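4.3 Oiling a wooden tabletop with Favumeo Hard Oil

Use this section for solid wood tops that have been sanded back to bare wood. For tops that already carry a coat of oil, go to section 4.5. Do not use Hard Oil over varnish or lacquer.

You will need:
Favumeo Hard Oil, one can
Vamis applicator pad
Lint-free cotton cloths
Sandpaper, 120 and 180 grit
Nitrile gloves
A metal bucket with a lid, filled with water

Before you start

1. Sand the top with 120 grit, then 180 grit. Always sand with the grain.
2. Vacuum the surface and wipe it with a dry cloth. Do not use a tack cloth -- the residue can leave pale patches.
3. Open a window. The room should be between 60 and 86 °F and should stay there overnight.
4. Stir the oil slowly for 2 minutes. Do not shake the can.

Note: Knots and swirls take up oil at a different rate from straight grain. Test a small area on the underside first if you are not sure about the color.

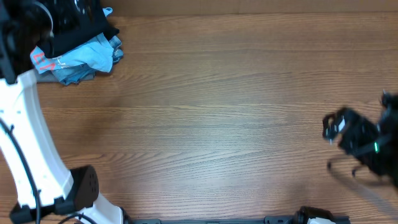 Figure 7. Wooden tabletop, medium-brown, with long streaks and darker swirls in the grain.

Applying the oil

5. Pour a small amount of oil onto the pad and work along the grain in long strokes. Start at the far edge and move toward you.
6. Leave the oil for 12 minutes. If a spot turns dull in that time, add a little more.
7. Wipe off all the oil left on the surface with a clean cloth. The top should not feel sticky.
8. Let it dry overnight, then repeat steps 5 to 7 for the second coat.

CAUTION: Cloths soaked in oil can catch fire on their own. Put used cloths and pads in the bucket of water right away and close the lid. Do not leave them in a pile or throw them in the trash dry.

Care after oiling

Keep water and hot dishes off the top for 7 days. After that, clean it with a damp cloth and mild soap. Wipe up wine, coffee and vinegar as soon as they spill.

Note: The Lennox and Skolport tops have a factory-sealed underside. Oil the upper face and the edges only.

Section revised Thursday, February 20, 2020. Text: Mhairi Niven.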